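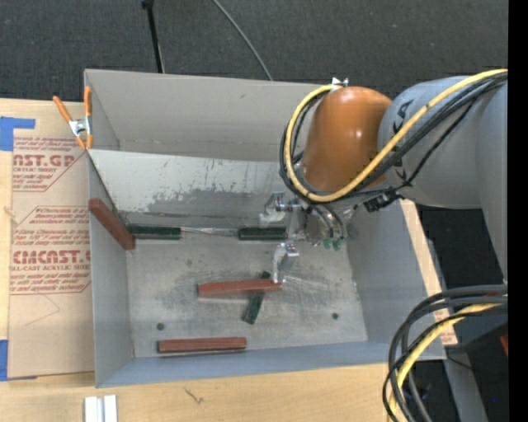

Photo: Rónán Gallagher, Grirton project group

Can It Clean Up Yet? Final Report, Section 3: Tidying

Our question for the term was whether a robot arm could take over the dullest chore we could think of, picking things up and putting them somewhere else. Our advisor, Dr. Ní Mhurchú, suggested we start with blocks. We had wanted to start with a kitchen. She was kind about it.

The setup is a gray bin, red and green blocks, and a gripper with two fingers. A block lying by itself on the floor of the bin is easy. A block leaning on a wall is harder, and one block lying across another is where the arm begins to look like a person searching for keys in a coat that isn't theirs.

Over the term we logged 445 attempts, of which 336 ended with a block out of the bin. Yolanda Haverford then did 26 by hand for comparison and missed none, while eating a sandwich.

Most failures were the arm closing on air next to a block – close enough that we cheered too early. The slanted panel caused trouble as well, mostly for blocks resting at the foot of it.

Would we trust it with laundry? No. With a shop-floor parts bin, maybe, if the parts were all block-shaped and the shop was in no hurry. Section 4 covers grip force and the roughly 200 attempts we had to relabel.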